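2020-06-29

What a day! I finally got to the record room at Dralport, after all those weeks of it being shut, and I came home with ink-smudged fingers and a notebook so full I had to write the last bits inside the cover.

I went looking for the wartime payroll of the Avell works, hoping for a page or two, and they brought me 2 whole ledgers. Two! The first covers the women taken on in the spring of 1916, and it lists 182 of them by name, with the street they lived on and what they did before. Laundry, laundry, nursery maid, laundry, "at home," shop, laundry. I read every line. One woman gave her trade as "bonnets," just that, and then went on to the night shift cutting gears.

The second ledger is the one I keep thinking about tonight. It has the output figures, week by week, and in one week in June the gear shop turned out 700 pieces, with a note in pencil beside it – "best yet, tea provided." I laughed out loud and had to say sorry to the man at the next table.
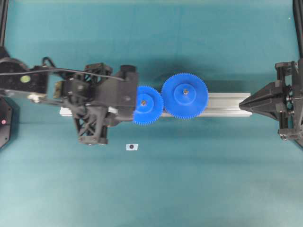

Photo: Imden Workshop Archive

I copied out the wages too, though my hand was aching by then. The women started on less than the boys did, which I knew, but it's different seeing it in the same neat column. Some of them got a raise by the fall. A few have a line through their name and no reason given, and I wrote those down separately so I can try the parish registers next.

Then the best part. Tucked in the back was a program for a concert the gear shop put on for the hospital fund, with songs, a recitation and something called "The Karunaratne Waltz" on piano. I have no idea what that is! I looked in both of my old song books when I got home and found nothing. It could be a local tune, or a piece that somebody's family brought with them from far away (I would love that to be true, but I need to be careful and not run ahead of the evidence).

Supper was toast, eaten standing up, with the notebook propped against the bread box. I've typed up the first nine streets so far. Three of the women lived on the road behind the chapel, the one I walk down to get my groceries, and tomorrow I'm going to go along it slowly and see if the house numbers still match.

Must remember to order the 1917 box before they fill up the July slots. And buy pencils.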